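**Does bagged corn starch really go bad, or is that just the date talking?**
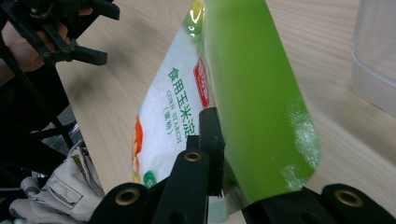
*Corn starch, label in Chinese and English (粟粉)*

Cleaning out the baking shelf and I found this. A relative insists anything past its date goes in the trash. I don't buy it for a dry powder, but I also don't buy the blogs that say starch "lasts forever." It has been open since July, folded over with a clip, on a shelf next to the stove. Is there a real test, or does everyone just guess?

---

**Answer 1** (17 votes)

Mostly the date is about quality. Dry starch keeps for a very long time. The trouble is moisture and bugs, and a clip on a thin bag doesn't do much about either.

- Sift a few spoonfuls onto a dark plate. Anything moving or webby, toss it.
- Smell it. Sour or musty, toss it.
- Hard lumps mean it got damp. I wouldn't try to save it.

If it passes, thicken a cup of broth with a tablespoon of it mixed into cold water first. If that works, so will your gravy. Then put the rest in a jar, away from the stove – steam gets into everything there.

**Answer 2** (2 votes)

just buy new, its cheap. I keep mine in a Nomholm canister, 900 ml, never had a problem

> **Comment:** "Never had a problem" with what, though? I own that canister and the lid is no tighter than a jam jar's.

**Answer 3** (0 votes)

Freeze it for 15 days and it's good as new.

> **Comment:** Source? Freezing may deal with bugs. It won't fix damp starch.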